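Podwood Mending and Alterations Training — progress report to the fund, second period

Prepared by Helmi Turunen, program lead. Liudmyla Hrytsenko read the sections on teaching and corrected me in two places.

Sorry for the short sentences, writing between classes. Budget sheet is attached separately as before. Narrative below follows your headings where I could make them fit.

Where we are

Second group finished in February. Third group started, daytime only. Evening group on hold until the lighting on the back tables is fixed, see under Problems.

Main thing to report: the course is now ten weeks and not eight. We asked for this change in the first report and you said yes by email, thank you. The two extra weeks went to linings and zippers, where people were getting stuck and then dropping out. Group one lost people right at week six, which was zippers. Group two did zippers in week seven with a full extra session to practice on scrap, and the drop at that point didn't happen. Could be a nicer group. Could be the scrap. Liudmyla says scrap.

The repair counter is open three mornings. Learners from week five on take in real jobs from the public, under supervision, simple ones — hems, buttons, seat seams, patched elbows. Anything with leather or down we turn away. We had one ski jacket come in that we should of turned away and did not, and it took Liudmyla most of an afternoon to close it up again. There is now a list taped to the counter.

Money so far

Grant for this period was 3000 and we have spent 2000 of it. The biggest single line was machine servicing, 905, paid to Diekmann. That covered the older straight-stitch machines plus both overlockers, with new belts on the ones that needed it. We had budgeted less. The quote went up after they opened the first overlocker and found the lower looper bent. I approved it by phone, then wrote you the same day.

The rest went on thread, needles, interfacing, fusible web, two irons, one ironing board cover that was already scorched by the end of the month, and printing. Counter income is kept seperate and goes to supplies only. It's small. It paid for needles.

What is left covers thread and room hire to the end of the period. It doesn't cover a second buttonholer, so that moves to the next request.

Teaching

Order of the course now: hand sewing, straight seams, hems, pressing, patches, darning, zippers, linings, taking in and letting out, then a final garment brought from home. Pressing used to come later. Moved it up after the first group because everybody's hems looked bad and the sewing was fine — they just weren't pressed.

Darning is by hand only. We tried machine darning in group one and it made stiff little boards out of people's sweaters. Some learners would like it back for work pants and they have a point. Leaving it for now.

Fabric ID is the weak spot. People can handle cotton and denim fine. Knits with stretch, no. They pick the wrong needle, get skipped stitches, blame the machine. Liudmyla wrote a one-page sheet with needle types against fabric types, with a bit of the real fabric stapled next to each line. Works better than the book. The book is good but it's in very small print and assumes you already know what interlock is.

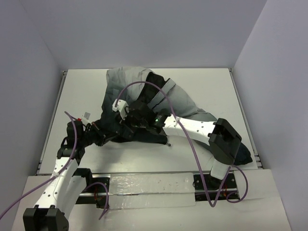 Are learners charged anything for the course? Only a deposit for the scissors and tape measure, paid back when the kit comes back complete.

You asked about language support. About half the third group is still learning English. We cut the written handouts down to drawings plus a few words, and Liudmyla teaches the words along with the step. Bobbin, seam, dart, selvage. She makes them say it while they do it. Pairing a new speaker with a fluent one works if you let them pick each other, doesn't work if I pick. I tried.

Attendance is steady. Main reasons for missing a session are shifts changing late, and kids being sick. We started a catch-up hour before class, from 9:15, and it gets used. Had worried it would become a coffee hour. It is partly a coffee hour.

Repair counter

Most common job by far is pants hems. Then zippers, which we only take if the learner has passed the zipper session, then torn pockets, then coat linings coming away at the armhole. Customers are mostly from the streets nearby, some sent over by the dry cleaner, who doesn't do small jobs anymore.

Prices stayed the same. A few people told us they're too low. A few people argued over the price of a button. Leaving it.

Turnaround is one week, posted on the wall, and we mostly keep it. When we don't it is because of missing thread color or because the job was written down wrong at intake. Intake was a mess at first. Tickets said things like "fix sleeve" and then no one knew which sleeve or what was wrong with it. New ticket has a front and back outline of a shirt and of a pair of pants, and whoever takes the job in marks the spot with a pen, then puts a safety pin at the same spot on the garment. Small change, fewer phone calls.

We use Ristutel for the booking calendar and for texting people when their things are ready. It does the job. Reminders went out twice to everyone one morning and we got some cranky replies. Fixed in settings.

Uncollected items are piling up. After the second text they sit in a bin. I would like a rule, and a line on the ticket saying what happens after so many weeks, but need to check what we are allowed to do with other people's clothes. If the fund has seen how other repair projects handle it please send me something.

Problems

Lighting. The back two tables are too dark for black fabric after four in the afternoon. Clip lamps help, but the cords cross the aisle and I'm not happy with that. Landlord has agreed to overhead lights in principle, no date given. That's the reason the evening group is on hold. I don't want people starting in bad light and giving up.

Noise. The overlockers walk on the table when they run. Rubber mats under them now. Better.

Storage. Donated fabric keeps coming. Much of it is curtain fabric and we can't use it for much beyond practice seams and bags. We have to start saying no at the door and I'm bad at that. Liudmyla is not bad at that, so from now on she answers the door.

Pattern paper. Supplier switched us to Murkadeck paper when the usual one was out of stock. It's heavier and folds badly, though the learners like it for tracing because it doesn't tear at the corners. Keeping what we have, then going back.

One minor injury, needle through a fingertip, group two. Cleaned, bandaged, written in the book, and she was back the next session. Finger guards are now on every machine that will take one.

What learners do next

Too early for much. From group two, one person is doing alterations from home and sending us the jobs she doesn't want, one has part-time hours at a bridal shop doing hems, and several say they took the course for their own family's clothes and are happy with that. I know your form wants employment outcomes. I'd ask that you also count the people who are mending for their own household, as it was on the application from the start.

We ask two things at the end of the course: what have you mended since you started, and what would you still take to somebody else. Answers to the second are useful for planning. Nearly all of them say coats. So coats are going to be a short add-on, four sessions, if we can get wool scraps that aren't moth-eaten.

Changes we'd like approved

Move the 1000 that's unspent from this period forward if any of it is still there after room hire. Would go on lamps if the landlord is slow, or on the buttonholer if he isn't.

Let the repair counter take a fourth morning during the last three weeks of each course. More real jobs at the point where they are ready for them. No extra cost apart from Liudmyla's hours, which I have put in the sheet on the second tab.

Drop the open day. Last one brought in people who wanted things fixed on the spot, and very few sign-ups. The sign-ups come from the counter and from word of mouth. I would sooner spend that day on fabric sorting.

Next period

Third group finishes, fourth group opens. Coat add-on, trial run. Ticket version two, with a skirt outline added. Needle sheet translated, we have two offers of help and need a third language. Second service visit from Diekmann is booked, just a checkup this time, I hope.

Still owe you the signed attendance sheets for group two. They're in the blue folder at the other site, will scan when I am over there. Also the receipt for the irons, which I have but it's faded, you can read the total and not much else. Let me know if that's a problem and I'll ask the store for a copy.

H. Turunen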